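Portable Charging Lead and Connector — Visual Inspection
Site: Dolan workshop, bay 17
Date: 7 January 2026
Inspector: Gearóid Heffernan

1. Lead unplugged at supply before handling — YES
2. Connector barrel free of cracks — PASS
3. Collar seated, no movement by hand — PASS
4. Pin openings clear of grit — PASS
Comment: checked with a flashlight. Do not use metal picks.
5. Button returns freely — PASS
Comment: slow to return in July. Cleaned then, no change since.
6. Cable jacket intact over full length — PASS
7. Strain relief — MONITOR
Comment: slight whitening on the inside of the bend. Recheck in 45 days.
8. Storage off the floor — PASS
Comment: wire handles on baskets must be folded clear of any cable.

Grey connector, then the blue basket with its wire handles:
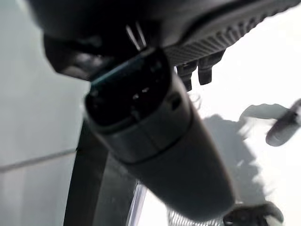
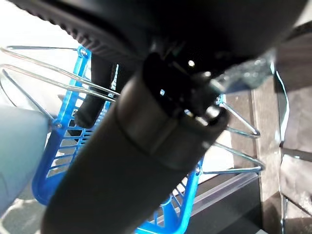

9. Asset label legible — FAIL
Comment: last two digits worn. Register shows 2,004. Replacement label ordered from Botier.
10. Returned to service — YES, item 9 open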